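Holtitz Table Paint, Satin-Matte, in Chalk Gray

By Latrice Baptiste
Updated in June
181 shares | 50 comments

If you have ever inherited a table you loved in every way except for its top, you already know why we carry this paint. I grew up doing homework on a big old kitchen table that my aunt had painted with leftover wall paint, and by the end of every summer my forearms stuck to it like it was flypaper. Wall paint was never meant to be leaned on, written on, wiped down after supper and leaned on again. Table paint is its own animal, and the folks at Holtitz have been making theirs in small batches for long enough that they've gotten very, very good at it.

We started stocking it after Amos Okafor, who runs our back counter, did over his mother's breakfast table and wouldn't stop talking about it. He went with Chalk Gray, and it has been our best seller ever since. Chalk Gray sits between white and gray and it changes its mind through the day (a little bluer in the morning, a little warmer under a lamp), so please do buy the sample pot first if your kitchen faces north. We would much rather sell you a tiny pot than have you unhappy with a big can!
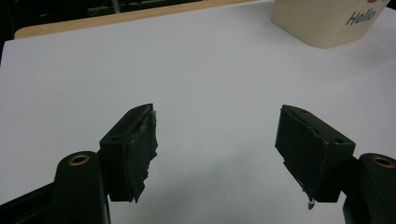 Sheen is the question we get most often at the counter, and it deserves a proper answer. Gloss is easy to wipe, but it throws the ceiling light right back into your eyes and shows every fingerprint your family owns. Dead flat looks lovely for a week and then starts to pick up shiny spots where people rest their elbows. Holtitz calls theirs satin-matte, and in the can that sounds like somebody couldn't decide, but on a table it makes good sense. What you're after is the look of the tabletop in the photo, pale and smooth with no glare to speak of, where a shadow lands softly and stays soft. If you like to read or sew or do your bills at the table, your eyes will thank you for it.

What's in the can

The small can holds enough for two coats on a four-seat table. The large can will do a six-seat table with the leaf in, plus a touch-up jar to keep on the shelf for later. It's a water-based paint, so your brushes clean up in the sink with dish soap. The smell is mild, though I still crack a window. You don't need a separate topcoat for ordinary household use. If you have toddlers with forks, or a cat who believes the table is hers, the Nostura clear coat goes over it nicely once the color has had time to harden.

How to put it on

Take your time with the sanding. I know, I know. Start with medium paper to knock the shine off the old finish, then go over it with 200 grit, then wipe with a damp cloth and let it sit until it's good and dry. Bare wood wants a coat of primer, and so does anything with an old dark stain, because stain has a way of creeping up through pale colors.

Stir the paint slowly. Shaking it puts bubbles in, and the bubbles end up on your table. Lay it on with a foam roller, working the long way, and don't go back over a spot that has started to set. Thin coats are the whole secret, if there is one. Leave it overnight before the second.

You can set a lamp on it the next day. Hot dishes and wet glasses should wait two full weeks, and I say this as someone who waited four days and has the ring to show for it.

Trying it out first

Soledad Park teaches our evening painting class, and she has all her students roll out a test board before they touch any furniture. It's a habit worth borrowing. Cover whatever you're working on, pour out a little at a time, and close up the big can between coats so it doesn't skin over. Any old cup and a tub from the kitchen will do for the pouring and storing.
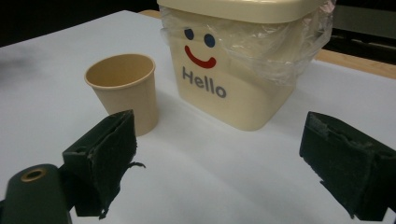
Paper cup and cream plastic container, on white paper.

Leftover paint keeps well in something with a tight lid. Press a bit of plastic wrap down onto the surface of the paint before you close it up, write the color and the month on the outside, and keep it away from frost. Mine lives in the hall closet next to the good tablecloths, and I've touched up the same corner three times from the same jar.

Ordering and pickup

Chalk Gray, Drodley Cream and Brannigan Green are on the shelf all year. The other colors are mixed to order and take a few days longer, and mixed colors can't come back once they're opened, so that sample pot is your friend. Call and ask for Keisha Wojcik if you'd like a can held for you. She'll tell you frankly whether you need the large or the small, and she has talked plenty of people down a size.

1,423 views

Related items
Nostura Clear Coat, Water-Based
Foam Rollers, Short Handle
Holtitz Sample Pots, All Colors
Stain-Blocking Primer
Brannigan Green Table Paint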